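Kotisis Home Forum > Storage and Sorting > Drawers, boxes and bins

Smoked organizer with a lid and a drawer: which part do you use for what?

paperclip_north
Posts: 276
September 30, 2019

I bought one of those see-through gray organizers for the things that pile up on my desk and in the kitchen drawer. It has an open-up lid with small compartments under it and a drawer at the bottom, also divided. I got it from the Clallow outlet, marked down because the carton was crushed. The organizer is fine.

My problem is deciding what goes where. I started with hair ties, safety pins and the little keys up top, and batteries, chargers and tape in the drawer. After two weeks I was opening the lid for almost everything and the drawer for almost nothing, so I emptied it and started over. Now I have a pile of small stuff on a tray and no plan.

How do the rest of you split these? And does anyone take the dividers out? Mine don't want to move and I don't want to snap one.

oddsockdrawer
Posts: 51

Lid is for things you use once a week or less. Drawer is for daily things. You can open a drawer with one hand while you're on the phone, and you can't do that with the lid if there is anything sitting on it. There is always something sitting on it.

I wouldn't force the dividers. On a lot of these they're glued in. Run a fingernail down the corner where the divider meets the wall. If you feel a bead of glue, leave it alone.

ferryroad

I do the opposite. Daily things go under the lid, because I leave the lid up all day and close it at night. The drawer gets the stuff I want out of sight, like spare fuses and the screws that came with furniture.

The color matters too. I had clear ones for years and they always looked messy even when they were sorted. Smoke gray hides a lot of that.

oddsockdrawer

It hides it from you too. I can't tell a black button from a gray one through smoked plastic. Clear is better if you have to find things. I don't care what it looks like from across the room.

paperclip_north

I see both sides of that. Mine sits against a wall with a lamp to one side, and from my chair I can make out that there is something in a compartment but not always what it is. Bright things show up. Dark things don't.

ferryroad, do you label yours?

ferryroad

No. I tried paper labels on the front of the drawer and they curled. I know where things are by now.

tallshelf
Posts: 6

I have the same kind of box. I work on a big pale board over the table so small parts are easy to find. The third one has the drawer pulled partway out, so you can see how it's divided.
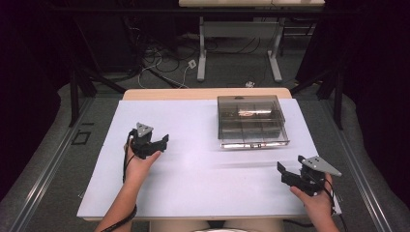
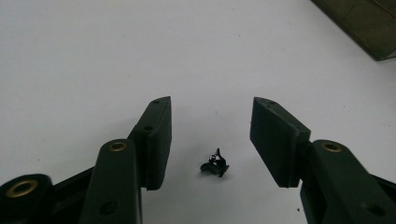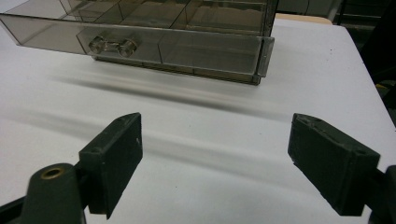
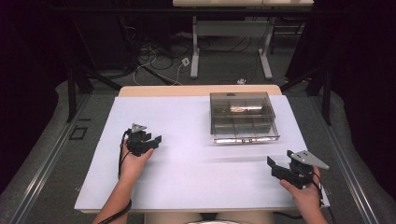
Category: Small item storage and sorting

Tags: desk, drawers, compartments, white work surface

paperclip_north

Thanks, that is very close to mine. The handle on the drawer in the third one, with the two round knobs and the short bar, looks like what I have. It is small but I've had no trouble getting hold of it.

I hadn't thought about the surface. My desk is dark brown and I lose anything black the second I put it down. The small black crumpled thing in your second one would be gone for a week on my desk.

oddsockdrawer

And there is my point about the tint. In the first one the orange and white thing in the box shows up because it is orange and white. Put that black thing in there and see how fast you find it.

tallshelf

I don't disagree. I keep light things in the compartments toward the middle and dark things in a white bowl on the shelf. It works well enough for me.

ferryroad

A white bowl next to a gray box is two places to look. I would cut pieces of white card and lay them in the bottom of the compartments. Index cards are fine. Then the dark stuff shows from above with the lid open, which is how I use it anyway.

Don't use felt. I lined a Trusix jewelry tray with felt once and every hook and earring back grabbed it.

paperclip_north

Index cards I have. Did you cut them to the exact size or a bit under?

ferryroad

A bit under. If they fit tight they bow up in the middle and the small things slide to the edges.

lidsandlabels

Coming at this from the kitchen side. I have two organizers stacked next to the toaster, one for tea bags and sugar packets and one for bread ties, corn holders, birthday candles and so on. The drawer at the bottom is the better half of the whole thing, and I would buy one that was all drawers if the price were right. Feng Housewares on Mill Street had some in March, three drawers high, but the drawers had no stops and came right out in my hand. Candles everywhere.

Check whether yours has a stop before you fill it with anything heavy.

paperclip_north

Just checked. There is a stop, but a weak one. If I pull hard it rides over. So the batteries are not going in the drawer.

Here is what I did tonight:

Under the lid: safety pins, small keys, picture hooks, erasers, stamps, the spare bulbs for the night light
In the drawer: hair ties, rubber bands, binder clips, earbuds, lip balm
Not in the organizer at all: batteries, tape, chargers

The chargers were the real problem the first time. Even a short cord fills a compartment and then the next one over, and the drawer wouldn't close.

oddsockdrawer

That's a good split. I'd move the stamps, though. If your kitchen gets steamy they'll stick to each other. Put them in an envelope.

paperclip_north

It's on the desk, not in the kitchen, but point taken. Envelope.

ferryroad

Still think the hair ties belong on top. You'll be in that drawer ten times a day and the stop is already weak.

oddsockdrawer

Then she'll be lifting the lid ten times a day and the hinge on these is thin plastic. I've had two go at the hinge and none go at the drawer.

ferryroad

Leave the lid up.

oddsockdrawer

Then it fills with dust and crumbs. I'd rather wear out a drawer.

lidsandlabels

On dust — a dry paintbrush gets into the corners of the compartments. Don't use paper towels on the tinted ones. Mine has a patch of fine scratches on the lid from that and it shows every time the sun comes in. Warm water, a drop of dish soap, and let it drain upside down on a rack.

tallshelf

Same here, I only use a soft cloth. The drawer I take all the way out and rinse under the faucet.

paperclip_north

I'll go with the drawer for the daily things and see how the stop holds up. Index cards are in. One question left: has anyone found something that keeps the box from sliding when you pull the drawer? Mine walks forward on the desk every time.

lidsandlabels

Shelf liner, the bumpy rubber kind. Cut a piece a little smaller than the base. A roll will last you for years.

ferryroad

Or four of the clear stick-on feet they sell for cabinet doors. They raise it a little, so check that it still fits under your shelf with the lid open.

paperclip_north

I have shelf liner under the sink. Trying that first.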